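# Crackers going soft in a week – how are you storing them for a club snack table?

Asked by **Kanchan Sachdeva** in Food Storage, 24 Feb 2025

I look after the snack table for a chess club that meets in the Lilport library annex. We put out plain square crackers, a soft cheese and some fruit. I buy the crackers in the big catering box from Dranitz, which holds 12 sleeves, and one box used to last us from one month to the next with no trouble.

Since January they go soft. I open a sleeve, we eat half, I fold the end over and put a rubber band on it. A week later the rest bend before they break. Last time I opened a new sleeve from the same box and the top few were a bit soft too, and that sleeve had never been opened.
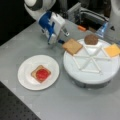 The box sits in a cupboard under the sink in the annex kitchen. I can't take it home every week, as I come by bus and it's awkward to carry. What I'd like to know:

1. Is a rubber band good enough if the cupboard is dry?
2. Can soft crackers be made crisp again, or are they done for?
3. Could the unopened sleeve be a bad batch?

We don't have a big budget. I'd rather not buy a set of fancy containers if a jar will do.

---

## Answer by Daryna Symonenko (accepted)

Move them out from under the sink first. That cupboard has the drain in it, and often the hot water pipe as well, and it's nearly always the dampest spot in a kitchen. Crackers are baked very dry and pull water out of the air, so a folded sleeve with a band on it will slow that down for a day or two and no more.

On your third question, cracker sleeves are only crimped at the ends. A box that has been bumped on a delivery truck can have a seam that's open a hair, and you won't see it. Squeeze the sleeve gently before you open it. If it holds air like a small pillow, it's fine. If it goes flat, use that one first. I wouldn't call it a bad batch from one sleeve.

For storage:

- Use a container with a rubber gasket in the lid. A screw-top glass jar works too, if the crackers fit. Square ones often don't go through the neck of a regular jar, so measure before you buy.
- Leave the crackers in their sleeve inside the container. It keeps the crumbs in and you can lift the whole thing out.
- Don't put them in with anything soft, like cookies or bread. The moisture moves across to the crackers and you end up with two things that are wrong.
- Skip the fridge. It's dry in there, but the crackers come out cold into a warm room and water settles on them.

I use the Rorer two-quart box with the clips. Mine has been through the dishwasher more times than I can remember and the gasket is still good. Any brand with a proper gasket should do the same job.

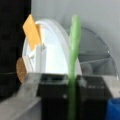 ### Getting them crisp again

Yes, this works, as long as they are only soft and don't smell old.

1. Heat the oven to 300°F.
2. Lay the crackers on a bare baking sheet in one layer. They can touch but shouldn't overlap.
3. Bake for four or five minutes. Watch them, as thin ones go brown quickly.
4. Take them out and leave them on the sheet until they are fully cool. They will still feel soft when they come out – the snap comes back as they cool.
5. Put them away right after that. If you leave them out all evening you're back where you started.

A microwave is not much use for this. It drives the water out unevenly, and I've had crackers that were scorched in the middle and chewy at the corners.

If they smell like crayons or old oil, throw them out. That's the fat going off and heat won't help it.

**Comments**

**Kanchan Sachdeva:** Thank you, this is very clear. I checked and the hot pipe does run along the back of that cupboard. I've moved the box to the shelf over the coat hooks. The annex has a toaster oven but no full oven, would that do?

**Daryna Symonenko:** It would. Do it in small lots and start checking at two minutes, the heating element is much closer.

**Kálmán Farkas:** Seconding the part about smell. People blame damp for everything, but an opened box kept near a heater will go rancid well before the date on it.

---

## Answer by Zane Ramanauskas

Buy smaller boxes. You pay a little more per cracker but you finish them before it matters. We did the same for our sewing group and stopped throwing any away.

**Comments**

**Kanchan Sachdeva:** I did look at that. The nearest shop with the small boxes is two buses from me, so I'd like to keep to the big one if I can.

---

## Answer by Ernő Bárány

Those little packets of drying beads that come in shoe boxes. Save a few and put them in the tin. I keep a handful in an old cookie tin in the trunk of my Saab with crackers for fishing and they stay good a long while.

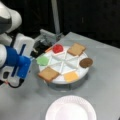
**Comments**

**Daryna Symonenko:** Please don't use the ones from shoes with food. You can get food-safe packets cheaply, and they need to stay sealed in their own paper. They also fill up with water after a while and stop doing anything. In a tin with a loose lid that's pretty fast.

**Ernő Bárány:** Never had a problem but fair enough.

**Kálmán Farkas:** A spoonful of dry uncooked rice tied up in a coffee filter helps a little too. It's weaker than the packets. Change it every month or so.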